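Saubere Scheiben, volle Schränke: Stukomstead lässt seine Altgeräte putzen

Bürogemeinschaft will ausrangierte Drucker weitergeben -- ob sie jemand haben möchte, ist offen
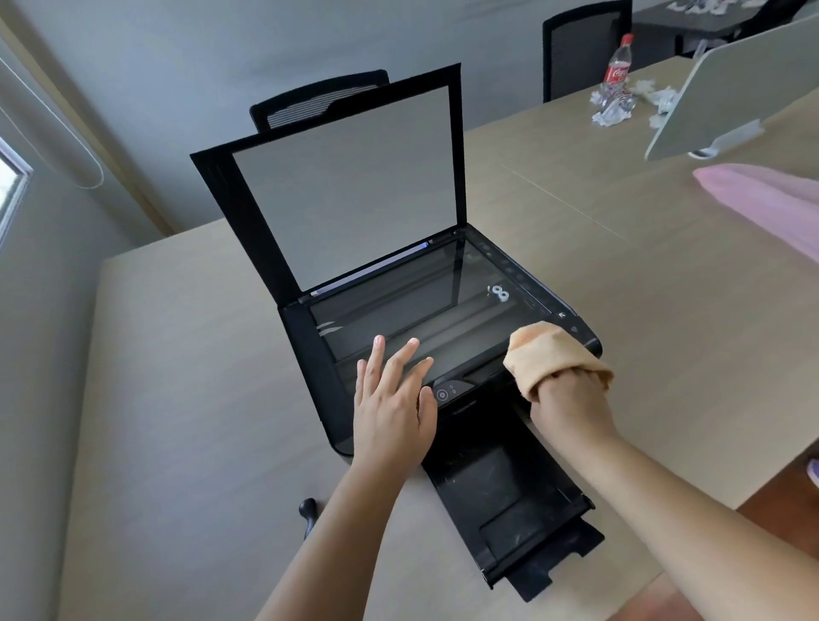 Erst wischen, dann verschenken

Karnbridge. Die Bürogemeinschaft Stukomstead will bis Ende März 86 gebrauchte Drucker, Scanner und Kombigeräte reinigen und an Vereine, Schulen und Privatleute abgeben. Das teilte die Leitung des Hauses am Vormittag mit. Die Geräte stammen nach ihren Angaben aus aufgelösten Büros im Erdgeschoss und aus einem Lagerraum, der im Frühjahr anders genutzt werden soll. Wofür genau, steht in der Mitteilung nicht.

Gearbeitet wird an hellen Holztischen und ohne viel Werkzeug. Ein schwarzes Kombigerät steht mit hochgeklapptem Scannerdeckel da, eine Hand hält es fest, die andere führt ein orangebraunes Tuch über die Gehäuseecke. Auf dem Glas sind noch ein paar helle Schlieren zu erkennen, im Ausgabefach Staubspuren und feine Kratzer. Der Staub lässt sich abwischen. Die Kratzer werden bleiben, und mit ihnen die Frage, wie alt ein Drucker sein darf, damit man ihn noch guten Gewissens weiterreicht.

Annelies Van der Linden, die das Vorhaben im Haus leitet, hält den Aufwand für gerechtfertigt. »Die meisten Leute wollen ab und zu einen Vertrag einscannen oder eine Fahrkarte drucken. Dafür muss niemand ein neues Gerät kaufen«, sagte sie. Eine Untergrenze beim Baujahr gebe es bewusst nicht. Aussortiert werde nur, was nicht mehr einschalte oder sichtbar gebrochen sei.

Das klingt großzügig, lässt aber einiges offen. Eine Druckprobe ist nach dem Ablaufplan, der an der Tür zum Lagerraum hängt, nur für Geräte vorgesehen, in denen noch eine Patrone oder Kartusche steckt. Bei wie vielen das der Fall ist, konnte Van der Linden nicht sagen. Alle übrigen werden eingeschaltet, gereinigt und mit einem Zettel versehen, auf dem »Druck ungeprüft« steht. Wer ein solches Gerät mitnimmt, muss also Tinte oder Toner kaufen, um herauszufinden, ob sich die Sache gelohnt hat. Bei älteren Modellen kann das mehr kosten, als das Gerät noch wert ist.

Zweifel aus der Werkstatt

Stijn Hendriks repariert seit Jahren Bürotechnik und hat sich die Bestände auf Bitten des Hauses angesehen. Sein Urteil fällt kühl aus. »Ein sauberes Scannerglas ist schön und gut. Eingetrocknete Düsen sieht man von außen nicht, und verhärtete Einzugsrollen bekommt man mit keinem Lappen wieder weich«, sagte er. Bei den reinen Scannern sei er zuversichtlicher, die seien meist schlicht verstaubt. Von den Tintenstrahlern würde er »einen guten Teil« gleich zur Verwertung geben.

Auch an der Reinigung selbst hat Hendriks etwas auszusetzen. Das Glas solle man mit einem leicht angefeuchteten, fusselfreien Tuch abwischen und das Mittel nie direkt aufsprühen, weil Flüssigkeit unter den Rand laufen könne. Die helle Andruckplatte im Deckel werde gern vergessen, obwohl Flecken dort später als Schatten auf jeder Kopie auftauchen. Und vor alledem gehöre das Netzkabel gezogen. Auf dem Merkblatt der Bürogemeinschaft kam dieser letzte Punkt zunächst nicht vor. Er ist inzwischen handschriftlich ergänzt.

Für Putzmittel, Tücher und Kartons hat das Haus 600 Euro eingeplant. Die Firma Van Acker, die im Obergeschoss Räume mietet, übernimmt davon 90 Euro und wirbt damit nun in ihrem Rundbrief. Auf Nachfrage hieß es dort, man verstehe den Betrag als Anschub. Weitere Zusagen gibt es bisher keine.

Fehlende Kabel

Ein Problem, das die Mitteilung gar nicht erwähnt, zeigt sich beim Blick in die Kisten. Netzteile und Kabel wurden beim Ausräumen getrennt gesammelt, zum Teil ohne Beschriftung. Siebe Wuyts sortiert sie jetzt nach Steckerform und probiert, was zusammengehört. »Manches passt sofort, bei anderem suche ich eine halbe Stunde«, sagte er. Geräte ohne passendes Kabel sollen vorerst im Lager bleiben. Damit stünde ausgerechnet der Raum, der frei werden soll, weiterhin teilweise voll.

Offen ist außerdem, was mit den Daten geschieht. Manche Bürogeräte speichern Faxnummern, Mailadressen oder eingescannte Seiten. Van der Linden verweist auf das Zurücksetzen auf Werkseinstellungen, das bei jedem Gerät vorgenommen werde. Ob dabei in jedem Fall auch ein interner Speicher gelöscht wird, wollte sie nicht zusichern. Man sei mit einem Fachbetrieb im Gespräch. Den Namen nannte sie nicht.

Wenig Nachfrage an den Schulen

Bei den möglichen Empfängern hält sich die Begeisterung in Grenzen. Godelieve Groen, Sekretärin einer Grundschule in Karnbridge, hat die Liste durchgesehen und für ihr Haus abgelehnt. Jedes Modell brauche eigene Patronen und eigene Treiber, und am Ende stehe sie damit allein da. »Zwei gleiche Geräte hätte ich genommen. Zwei verschiedene bringen mir doppelte Arbeit«, sagte sie.

Der Nachbarschaftstreff Ano hat dagegen 2 Scanner reserviert. Dort sollen alte Familienfotos und Briefe eingelesen werden, gedruckt wird nichts. Hsin-yi Kwan vom Treff sieht den Zustand der Gehäuse gelassen: »Kratzer stören uns nicht. Das Glas muss klar sein, und der Deckel muss schließen.«

Die Ausgabe beginnt um 10 Uhr im Hof der Bürogemeinschaft, den Termin will das Haus noch per Aushang bekannt geben. Pro Haushalt wird ein Gerät abgegeben, Vereine können sich vorab melden. Eine Rücknahme ist ausgeschlossen. Was übrig bleibt, soll zum Wertstoffhof gebracht werden -- auf wessen Kosten, ist nach Auskunft der Leitung noch nicht geklärt.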